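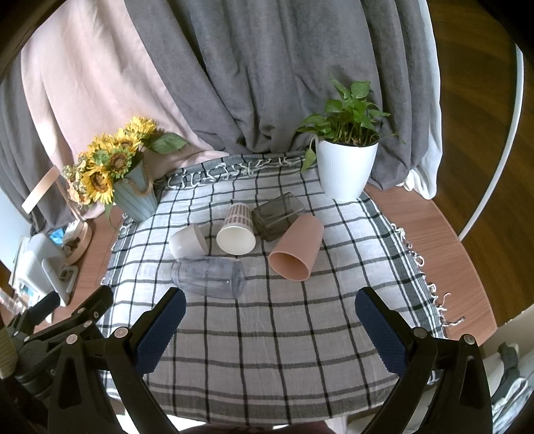 Cups on their sides on the plaid cloth, hand-held gripper at the front

From: Comfort Quartey
Subject: Re: [equipment] Gripper order for next budget

Ewurabena Essien wrote:
> Tanar will quote us 19 hand-held grippers at one price if we
> commit by September. I'd like to take it. Cup tasks are what
> we need most of, and more grippers means more hours recorded.
> Gbeho can supply the spare finger pads.

I'm not there yet. We own two grippers now, and going by the booking sheet they spent most of last month in the cabinet. What holds us up is people with time to record, plus somebody to check the files afterward. The quote has no line for either one.

Look at the cups in the photo. There's a clear plastic one, a paper one and a smoky square glass, and they don't grip alike. I want to know how the pads hold up on all three before we sign for a box of spares. The Tanar sheet gives pad life as 1221 grasps and doesn't say on what. Foam blocks, I'd guess.

Then there's the arm. The Kevetti line in the plan is still marked "to be confirmed," and it costs over five times what the grippers do. If that slips again we'll have a pile of recordings and nothing to run them on.

My counteroffer – buy five, book them properly through the fall, and ask Tanar to hold the price on the rest. If they won't hold it, I'd like to hear why. Has anyone at the Hetau site bought from them? Please reply on the list.

Comfort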